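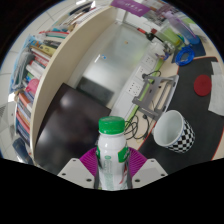 **Íñigo Barrientos**

Cuaderno de taller, mayo de 2024. Proyecto Condness, partida de equipamiento.

Saldo de la partida: 2.218 €. Tiene que salir de ahí la segunda pinza de mano y lo que haga falta para el puesto de mesa. El brazo va por otra partida y no lo toco en esta entrada.

Oferta de Prekell por una pinza de mano completa, sin cámara: 892 € con IVA. Oferta de Lozano por una equivalente: 1.000 € justos, con un juego de almohadillas de repuesto dentro. He pedido a Lozano que desglose las almohadillas. Sin ese dato no puedo comparar.

Tarea de referencia para la comparación: botella de plástico blanca con tapón verde de rosca, de pie, aproximación frontal con los dos dedos abiertos y cierre a media altura. Es un objeto cómodo. El cuerpo se estrecha un poco en el centro y las almohadillas acanaladas deberían adaptarse ahí. Para decidir la compra me interesa más el comportamiento sobre el hombro, donde la superficie es curva en dos direcciones. Pendiente de medir.

Requisitos mínimos que paso a los dos proveedores:

- Almohadillas intercambiables sin desmontar la placa del dedo.
- Taladros de la placa compatibles con los nuestros. Mandar plano acotado.
- Apertura suficiente para la botella de agua grande. Si no llega, que lo digan en la oferta.
- Tornillería métrica, nada de pulgadas.
- Plazo de entrega por escrito.

Almohadillas. Akolik las sirve sueltas en material flexible, color a elegir. Portes fijos de 50 € por envío, así que conviene un solo pedido. Propongo que sigan siendo magenta: se separan bien del resto de objetos en vídeo y no hay que rehacer las máscaras. Si alguien prefiere otro color, que lo anote al margen antes de que salga el pedido.
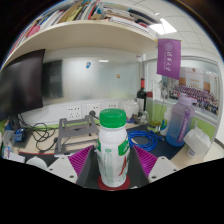

El posavasos rojo redondo se queda como marca de posición de la botella. No compro plantilla de posicionamiento; la de catálogo es cara y en esta mesa no cabe sin mover el soporte metálico. Si más adelante hace falta repetibilidad mejor, se corta una en el taller.

Cableado: no presupuesto nada. Hay que recoger los cables negros que quedan junto al soporte, con bridas y canaleta del almacén. La regleta actual sirve. El cable de red azul lo dejo enrollado hasta saber dónde va el equipo de registro.

Cuentas con Prekell:

| Concepto | Importe |
|---|---|
| Pinza de mano | 892 € |
| Portes Akolik | 50 € |
| Subtotal | 942 € |
| Saldo restante | 1.276 € |

De los 1.276 € salen las almohadillas y la cámara. Con Lozano, y manteniendo el pedido a Akolik, quedarían 1.168 €. La diferencia son 108 €, menos lo que valga el juego incluido.

Dudas abiertas:

1. Garantía de Prekell sobre los dedos. En la oferta figura «elementos de desgaste excluidos» y no aclara si la placa cuenta como tal.
2. Cámara: gran angular igual que la actual o esperar. Mezclar ópticas obliga a calibrar por separado. Me inclino por la misma.
3. ¿Una pinza de reserva o las dos en uso? Si son dos en uso, falta un segundo puesto, y la mesa no está contada en ninguna partida.

Inventario: la pinza nueva se da de alta con su número propio aunque comparta recambios con la primera. Las almohadillas van como fungible.

Siguiente paso: reclamar el plano a Prekell y el desglose a Lozano. Pedido a Akolik retenido hasta tener los taladros confirmados.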